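Saturday at Mivville: a visit to the place where the wiping gets learned

Mivville runs an open day once a year, on a Saturday, with a sign-in sheet and a pastry allowance. I got there at the same time as the pastries, which improved everybody's opinion of me.

The company cleans break rooms and canteens for other people's offices. It has 100 cleaners on the payroll and, as of this year, a project called Banel, which is supposed to hand the dullest part of the evening shift to a machine: tables, bottles, cloths, whatever the day people left behind. The machine isn't here yet. What is here is the teaching, and the teaching is done by the cleaners.

Aminu Bashir, who used to run the night crew, now has the title of demonstration lead. He says the pay is slightly better and the hours are much better, and that he has never been asked so many questions about how he picks up a bottle. Each recorded pass through a task is called an episode. The target for the month is 486. "Like a soap opera," he said, "only with less happening."

I asked Jummai Mohammed if it felt strange to train her own replacement. She said the replacement would have to learn to find the light switch on the Jullholm contract first, and she gave it several years.

The work goes on in an ordinary room with a table, a cloth and whatever else is lying around. You hold the tool, you do the job, the tool takes notes. 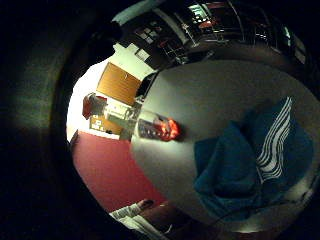
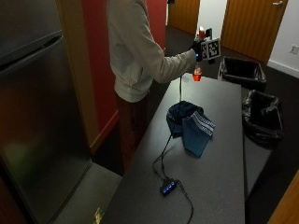 Both show the table with its cloth, and the second has the tool at work with a bottle of something orange-red.

What changes for the staff

Less than the brochure says and more than the supervisors admit. Halima Garba handles scheduling and told me that demonstration shifts are capped at 70 minutes, after complaints about wrists. Before the cap people did whole afternoons. The cap came from the cleaners, and so did the rule that you can throw out your own bad episodes without asking.

There is also the matter of style. Adesuwa Isah folds a cloth before she puts it down. Aminu drops his. Management wanted one house method and got two weeks of argument, and in the end both went into the data. Banel will presumably fold on some nights and drop on others, like the rest of us.

Jobs were the question everyone had come to ask, and it got asked over coffee. The official answer is that no one will be let go before the end of the Onyeka contract. I looked for someone who could tell me when the Onyeka contract ends. Halima thought it was up for renewal in November.

Getting there

Parking is behind the loading dock. Go early if you want the almond ones.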